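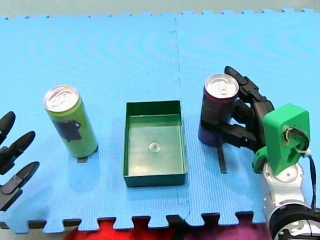
Baner is a school of movement for adults. We teach balance, walking, and how to get down to the floor and come up again, and most of our students began with us after the age of fifty. The last of these subjects is the one people ask about most. It is practiced on foam, and a blue mat with puzzle edges like the one in the photo is a good choice for home also, as the pieces can be taken apart and put away in a closet. We ask new students to come in socks or bare feet and to leave their shoes on the shelf at the door.

How we started

The school was opened by Shu-fen Tam and Ulises Chambi, who met as teachers at a community center where each of them had one hour per week. Shu-fen taught tai chi. Ulises had been a dancer and later learned to teach people who had stopped moving after a long illness. Their students started to go to both classes, and after some time they made the same complaint to both teachers: one hour is very short, and in one week the body forgets.

So the first idea of the school was simply to have more hours. We rented two rooms above the Veter bakery, with a stair that is not so comfortable, and we had 16 students in the first month. Today we are on the ground floor of the Tsai Building, with an entrance without steps, and we give nine group classes every week.

What we teach

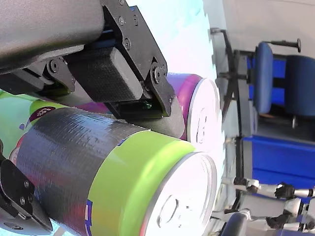
The beginner course is called Standing Well. It continues for two months and a new group begins each June and each winter. In the first lessons we do very little that looks like exercise. Students learn to feel where the weight is on the foot, to turn the head while walking, and to sit down slowly without using the hands. Some people find this boring and they tell us so. We ask them to stay until the fourth lesson, when we begin with the floor.

After the beginner course a student may choose between Tai Chi, Walking Outdoors, and Floor and Stairs. The walking group goes out in light rain too, so please bring a jacket. It is possible to take more than one course in the same season, and many do.

We are teachers and we are not doctors. If you had an operation or a fall in the last year, please speak with your doctor first and bring us any advice you received in writing. Ulises will read it together with you before your first class.

Our teachers

Shu-fen Tam teaches Tai Chi and is head of the school. She speaks Cantonese, Mandarin and English.

Ulises Chambi teaches Standing Well and Floor and Stairs. He speaks Spanish and English.

Kwan-ho Su leads the walking group. He worked many years as a mail carrier and knows every bench in this part of the city.

Ching-wen Hung joined us last year and teaches the morning beginners. She also answers the telephone, so if you call us, you will most likely talk with her.

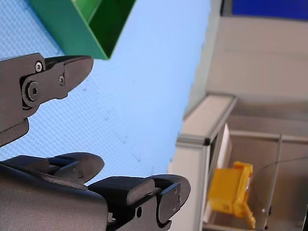 Dark gray gripper and light blue work surface

Visit a class

You may watch any class one time without paying. Chairs are along the wall, and you are welcome to join in if you feel like it. The next open morning is Thu 3 May, with tea after the second class. Family members can come too.

Groups are kept small, so please write or call before you come for the first time. We keep a waiting list for Floor and Stairs and we contact people in the order in which they wrote to us. Large bags can be left with Ching-wen at the desk. The parking behind the building belongs to the other tenants, but on the street in front it is free after the morning.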